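Brurnik arm kit with the Talia simulator: a long review from my garage
Posted 21st September

I've had the Brurnik kit on my bench since April and I keep getting asked if it's worth it, so I'm finally writing the thing up. I built mine at home, with a few trips to our shared workshop when I needed a better drill press. I'd done some hobby electronics before this (lamps, a chicken coop door, one very loud clock) but never an arm, and never anything with this many joints!

What you get
The box holds the links, the joint motors, a base column, a controller board, a bag with 66 machine screws in it, and a license for Talia, the simulator. There's no gripper. You pick your own, and I went with the Kuroda two-finger one. It bolted straight on, though the cable was too short to follow the route in the manual and I ended up running mine on the outside of the wrist with tape. Ugly, but it has held.

Putting it together
The manual says a weekend. I logged 40 hours, and I'm not slow. A good chunk of that went on the second joint, where the ring has to go on before the cable is threaded and the drawing shows it the other way around. I did that one three times. The screws are decent, the holes line up, and the plastic caps snap on with a nice firm click, so once you're past that joint it goes along fine.

The base needs something heavy under it. My first try was a sheet of shelving on sawhorses and the whole thing wobbled every time the shoulder moved. I bolted it to the workbench after that and should have started there.

Talia, the part I didn't expect to love
I figured the simulator was a freebie I'd open once. Instead I've spent more evenings in it than at the bench – it runs on my old desktop without cooking it, and you can ruin as many virtual bottles as you want. My goal for the real arm is picking bottles up off a counter and putting them where I say, so that's what I've been practicing.

The stock room in Talia is just a gray floor with a table. I paid $80 for the Stilten home scenes pack and it's a huge step up, because you get whole kitchens with blinds on the window and stools at the island, and a believable amount of stuff lying around. The clutter matters more than I thought it would. A bottle with a lot of space around it is easy. Put water bottles right next to it and suddenly you care a lot about how wide the fingers open on the way down.

Wine bottles are my favorite test. The neck is narrow and high up, so I bring the gripper in from above and close there, and leave the fat part of the bottle alone. 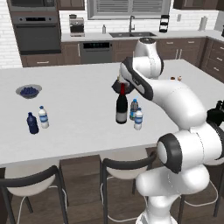 How well it carries over to the real arm
Better than I feared, with some grumbling. I've saved 1,676 simulated grabs so far and I reuse the approach moves from the good ones on my bench arm. The path in usually matches nicely. Closing the fingers is where things drift apart. Talia's bottles are polite and mine slide. I stuck strips of bicycle inner tube on the Kuroda fingers and turned the closing speed way down, and that helped a lot more than anything I changed in software.

I still only use empty bottles on the real one, with a folded towel under them. Please do the same!

Things that bug me
Talia forgets your camera view every time you reload a room. Drives me nuts. You also can't change how heavy an object is without opening a text file and hunting for the right line, and in the Stilten pack some names in that file don't match what's in the menu, so you're guessing.

The controller fan is loud. I moved the board under the bench and it's still loud, only lower down.

And the elbow gets warm if you leave the arm holding a pose for a long stretch. Support never gave me a clear answer on whether that's normal. I park it folded now when I go in for dinner.

Would I buy it again?
Yes, with the Kuroda gripper and the Stilten pack in the same order. If you want something that works by Sunday night, skip it – there's too much fiddling. If you like fiddling and you have a solid bench, you'll have a great time. Four stars, and I'd give it the fifth if they fixed that drawing of the second joint.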